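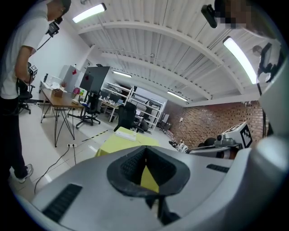
Handgreifer am gelbgrünen Tisch, dahinter das Warnband am Boden

Zekska Handgreifer, Review nach 3 Monaten

Kurzfassung: gutes Gerät, schwaches Regelheft. Wer Greifer in der Hand führt, braucht trotzdem Regeln wie an der Zelle, gerade wenn mehrere Leute im Raum arbeiten. Das Heft von Zekska hat 118 Seiten. Zum Thema Abstand zwischen zwei Bedienern: ein Absatz. Mager.

Gehäuse grau, groß, ziemlich ausladend. Lüftungsschlitze links und rechts, da gehört keine Hand drauf, auch nicht kurz zum Abstützen. Steht im Heft erst ganz hinten, gehört auf Seite eins. Schaumrand an der Öffnung angenehm, nutzt sich aber ab. Prüfen, bevor man anfängt, nicht erst wenns bröselt.

Würfelmarker: nicht anfassen, nicht bekleben, nicht mit Glasreiniger dran. Bei Schichtwechsel Sichtprüfung, Ergebnis ins Buch. Ramesh Shakya hat uns dafür eine Liste gemacht, passt auf eine halbe Seite und ist besser als das ganze Kapitel im Original.

Boden. Warnband kleben und dann auch ernst nehmen. Kabel nicht quer durch den Laufweg, Taschen und Kartons raus aus dem Bereich. Geschlossene Schuhe sowiso. Kameras an den Halterungen nur zu zweit verstellen, danach neu kalibrieren, sonst sind die Daten vom ganzen Tag hin. Hatten wir im November, einmal reicht.

Akku hält bei uns bis zu 300 Griffe, dann Wechsel. Wartung laut Hersteller nach 3000, finde ich zu spät. Der Gilmartin, den wir vorher hatten, war leichter, aber die Doku war noch dünner. Ersatzschaum kommt von Clestberg, Lieferung ok, Verpackung übertrieben.

Plus: liegt gut, Gelenke ohne Spiel, Service antwortet am selben Tag
Minus: Heft unübersichtlich, Übersetung stellenweise wirr, kein Prüfaufkleber dabei

Kaufen ja. Eigene Regeln schreiben und an die Wand hängen, vor dem ersten Einschalten.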